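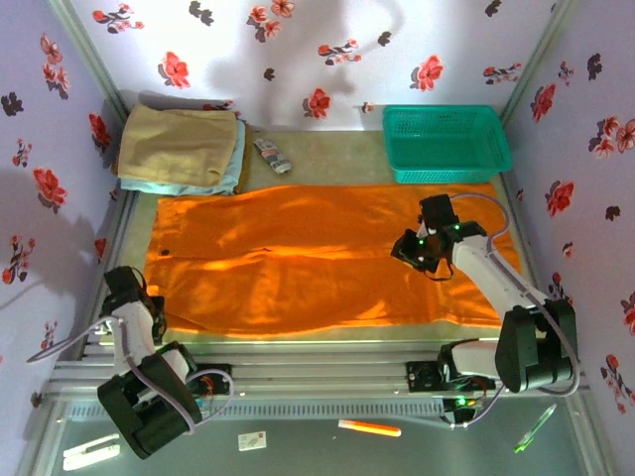 What is the best way to fold a large cloth so that it doesn't come out of the cupboard covered in creases?

Lay it out flat first, on a surface bigger than you think you need, and give it a minute of smoothing with the palms of your hands before you make a single fold. Work from the middle out towards the corners. Then fold it lengthways, smooth it again, and fold it lengthways once more before you turn to the short side. Most of the creases people write to us about were already in the cloth when it was folded, and a week under a pile of towels pressed them in nicely.

Search the help pages Go Popular: towels, baskets, returns

Does it matter which side faces up?

For a plain cloth, not a great deal. If yours has a right side and a wrong side, we like to fold with the right side inwards, so that any dust or rubbing from the shelf lands on the back. The Prado tablecloths have a slight sheen on one face only, and that is the face to tuck away.

I have a small table. Can I still fold a big cloth on my own?

You can, and plenty of our customers do! Let the long edge nearest you hang over the front of the table a little, and get the far edge straight first. Once that one is lying true, bring the near edge up to meet it, and you'll find you have only half as much cloth to worry about. A bed is a fine substitute, though the softness of the mattress makes it harder to smooth things properly, and you may want to finish off on something firmer. Please don't use the floor unless you are very sure of your floor (we have had letters, mostly from people with dogs).

Is it better to fold or roll?

Rolling is kinder to a cloth that is going away for months, and folding is kinder to your shelves. For the everyday ones we fold. For the Christmas cloth, or anything that was your grandmother's, roll it round a cardboard tube with a sheet of plain tissue and lay it at the back of the cupboard where it won't be squashed.

How should I stack towels?

Put the biggest at the bottom and keep the folded edge facing you, so that you can take hold of one without bringing its neighbours along with it. We like to stack by size first and colour second, although there is something very cheering about a pile of beige and blue with a bit of brown showing at the side, and if it pleases you to do it by colour then do. Try to take from the top and put back at the bottom. It feels fussy for a week or so and then your hands do it by themselves, and the towels wear evenly.

How high can the stack go?

We stop when it starts to lean. Thick bath towels get there sooner than you'd expect, and thin kitchen ones will go up quite a way. Two short stacks are nicer to live with than one tall one.

What goes in a basket and what goes on the shelf?

Anything that won't hold a fold goes in a basket: flannels, dusters, odd napkins, the small cloths you grab without looking. Plastic baskets with holes in the sides are very good for this, as the air gets round and you can rinse them out in the bath. Our Dumino baskets come in 2 sizes, and the smaller one fits on a standard airing cupboard shelf with room for your hand at the top.

Will a brightly coloured cloth mark my towels?

It might, if it is new. Wash strong colours such as orange and red by themselves the first few times, and let them dry right through before they go anywhere near anything pale. If you notice a small dark spot on a cloth, look at it before folding -- a mark that gets folded away is always harder to shift when you next see it.

Can I return a cloth I have already unfolded?

Of course. We'd be surprised if you could tell whether you liked it otherwise. Send it back within 20 days, unwashed, and fold it in whatever way you can manage. Tikeck orders and Ridex orders both come to the same address.

We use cookies to remember your basket and to see which pages are read. Accept Manage choices

Comments

marigold_lane: The bit about smoothing from the middle has changed my ironing pile, thank you. I'd been tugging at the corners for years.

Pegbag: Does the rolling method work for a round cloth? Mine ends up like a croissant.

teatowel922: Pegbag, fold it in half first and then roll from the straight side. Works on mine.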